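Who Runs Moldale? Coalition Talks and the Town Council Vote
Student project report, Civics and Local Government
Javiera Toledo and Behrouz Mahmoudi
1 March 2020
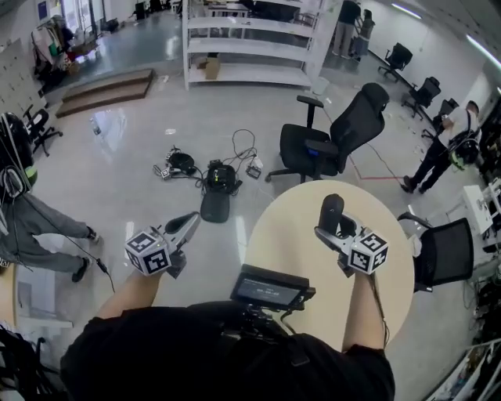
We picked the Moldale council because the vote was close and because Behrouz lives there and could get to the meetings. The original plan was to cover three towns. Dropped that after week two, not enough time.

Background

Moldale council has 12 seats. After the last election the Troko list had five, the Ansari list had four, and the other 3 went to independents. So no majority for anyone. To elect a council chair you need seven votes. Troko came first and said the chair should be theirs. Ansari said first place means nothing without seven, and started calling the independents the same night.

Our question: what did the independents ask for, and did they get it?

What we did

Read the council minutes from the first sitting up to the budget vote. Went to two public meetings. Handed out a paper questionnaire outside the library and the bus station. Asked all three independents for interviews - two said yes, one never answered our emails. Troko's office sent us a printed program and nothing else.

What happened

First sitting, Troko put up its candidate. Five in favor, the rest against or abstaining. Second sitting, same result, and a long argument over whether the vote should be secret. The minutes for this part are hard to follow, two pages seem to be in the wrong order.

Between the second and third sitting the Trikurum road came up. Trikurum is the district on the far side of the river and two of the independents got most of their votes there. They wanted the road repaired before anything else in the budget. Ansari agreed in writing. Troko agreed too but only "in principle" and one of the independents told us that was the moment he made up his mind.

Third sitting: Ansari's candidate got seven votes. All three independents voted for him, even the one who had said in public she would abstain. Troko members left before the speeches.

Turnout

Total votes cast were 3658. The gap between the two big lists was small and we think the fight over the chair was partly about that, Troko voters felt they had won. We wanted to break turnout down by district but the clerks office only had the total when we asked.

Problems

We printed 800 questionnaires which was way too many. Most came back blank on the last question (wording was confusing, our fault). People at the bus station were in a hurry. Also we should of asked age.

Findings so far

The independents got the road into the budget. They did not get the seat on the planning board that one of them asked for. The deal was one page long, and it says nothing on what happens if the road is late.

Still to do

Road work is meant to start in April. Javiera will check the minutes again after that and add a page. Interview notes are in the apendix, questionnaire tables too.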